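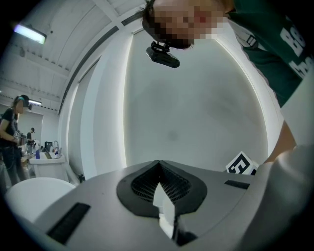

BRULTHAM, February 20, 2026

The Saltetach bathroom showroom on the trading estate is having its late-winter clean before the new displays go on sale. It is a bright, mostly white room with exposed beams and ducting overhead, and white is an unforgiving colour to look after. The floor area is nearly 2,000 square feet. Everything in it gets wiped by hand, from the curved partition panels to the baths.

Nuala Breathnach manages the showroom and draws up the cleaning list. The order is always the same: ceiling fittings and lights, then the walls and panels, then the baths and basins, then the floor. Anyone who has mopped first and then dusted a light strip will know why.

The partition panels have seams running up them, and dust settles in the seams before it shows on the flat parts. A soft brush goes down each one, followed by a cloth. The rounded edges get the most fingerprints, as visitors tend to put a hand on them when they walk round.

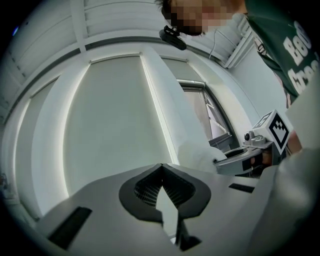 Products are kept simple. A drop of washing-up liquid in a bowl of warm water does for most of the acrylic, with a second bowl of plain water for rinsing. For marks that stay put the showroom uses Jokora, a cream cleaner without grit in it, tried first on the underside of the rim. Scouring pads are not allowed through the door. One was used on a display bath some years ago and the dull patch never came out, so that bath was sold off cheaply to a man who wanted it for his goats.

There are four freestanding baths on show this season. The largest is the Friesen, which weighs 110 kilos empty and is not moved for cleaning. Ruairí Ó Riain, who fits them in people's homes, says the same goes for a bath at home - clean round it, and don't try to drag it away from the wall on your own. The waste pipe underneath will not thank you.

A freestanding bath has an inside and an outside, and the outside is the part people forget. In a house it collects splashes, talc and hair, mostly low down where it meets the floor. The way to do it is to bend down beside the bath and work along under the rim, one stretch at a time, turning the cloth over as you go. Leave the inside until last.
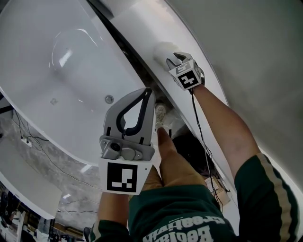
Seams need more patience than large surfaces. Soap and dust both collect in a joint, and a cloth wrapped over a fingertip will reach further in than a folded one. On the white bath here the line to follow is the dark seam between the rim of the basin and the outer panel, with the gloved hand at work on the panel just by it. The chrome overflow is another place to go round carefully. A dry cloth at the end brings the shine up, and cotton is better than paper for that.

The floor comes last. The grey marble pattern is kind to small marks, but streaks show when you look along it towards the light. Cables and power strips are lifted and put away before any water goes down, and the mop is wrung out hard. Peadar Mac Mathúna does the floor and likes the showroom shut while he does it.

The new displays can be seen from next week. Samples of the panel finishes are at the front desk, and staff will give you a small pot of the cream cleaner to try if you ask.

Print this page
E-mail this page to a friend

COMMENTS (4)

Gráinne Ó Dálaigh
We have had a freestanding bath since September and I had never once wiped the outside of it. Did it this morning after reading this. The cloth was grey.

Pádraig Coughlan
What do you use on limescale round the overflow? We are in a hard water area and washing-up liquid does nothing for it.

Nuala Breathnach
Pádraig - white vinegar and water, half and half, on a cloth for a few minutes, then rinse it well. Keep it off any natural stone and check what the maker says about the finish on your overflow first.

Pádraig Coughlan
Thanks, will try that at the weekend.

RELATED
Choosing a bath for an upstairs room
Gallery: basins and taps at Saltetach
How to re-seal round a shower tray
Brultham trading estate: opening hours and parking
Looking after a marble-effect floor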